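Sorting Instructions and Label Wording in Household Food Storage
Project report, Applied Statistics II
Group 4, Tanivier track

1. Background

Household food waste studies usually measure what is thrown out. This project looked at an earlier step, the point at which groceries are put away, and asked whether the wording on a storage label changes where people put an item. We compared category labels (such as "fruits") with instruction labels (such as "keep cool, eat first"). 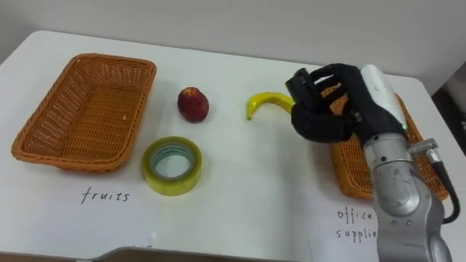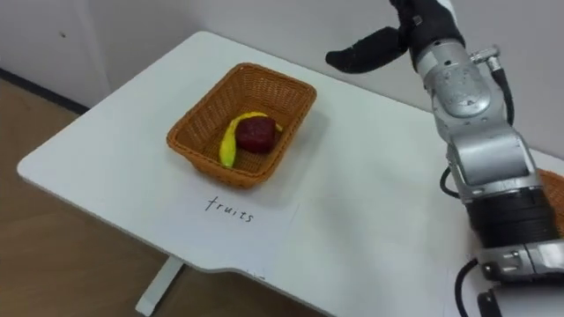

Wicker baskets on white tabletops, from the same occasion as the next two. 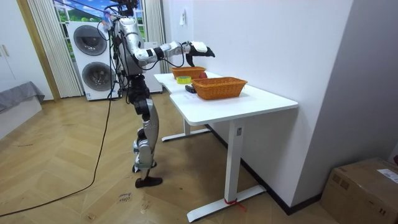
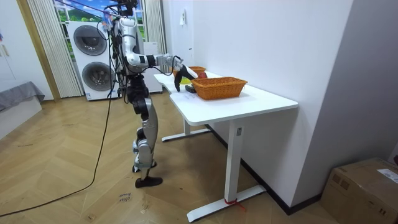
On the choice between the two label types, one reader of the draft objected that category labels assume everyone sorts food the same way, and that a tomato or an avocado would be filed differently in any two kitchens. We accept the objection. Items with disputed categories were kept in the item list but analyzed separately (Section 4).

2. Method

Participants were recruited through the Lorside housing office. 40 households agreed to take part and 26 returned a complete log. Households that stopped partway through were excluded from all tables.

Each household received one set of labels and a paper log sheet. Assignment to label type was random and was done with a spreadsheet function before the kits were packed. The log sheet had 12 rows per page, with columns for item, date stored, location, and date used or discarded. Participants were told that the study was about storage habits. The word "waste" did not appear on any material they received.

The entries were typed into Tukalitz, the survey package licensed by the department. It does not accept blank dates, so a missing date was coded as the last day of the study. This biases storage time upward for slow-moving items such as onions and potatoes.

3. Data cleaning

The combined file was capped at 1000 entries by the student license. Entries past the cap were dropped in order of submission. A second typist re-entered a sample of the sheets, and most disagreements came from handwriting in the location column. "Counter" and "container" were the worst pair. Where the two typists could not agree, the entry was marked unknown and left out of the location analysis.

4. Results

Instruction labels were followed more consistently for leafy greens and berries. For apples, bananas, and citrus the two label types gave nearly the same result, and the difference was not significant under the test we used (chi-square, 5 percent level). The disputed items showed the widest spread, mainly tomatoes. Under category labels they were stored with fruit in some households and with vegetables in others, which matches the objection noted in Section 1.

5. Limitations

The return rate was uneven between buildings. The Fraser building returned few sheets, and its shared kitchens make it hard to say who stored an item. Season was not controlled. Logging started in February, when berries are expensive and were bought less often than other fruit, so the berry result rests on a small number of entries.

6. Further work

A repeat of the study should use a larger license or a different package, a printed list of locations to circle, and a separate code for missing dates. The cleaned file and the blank log sheet are in the course folder under the group number.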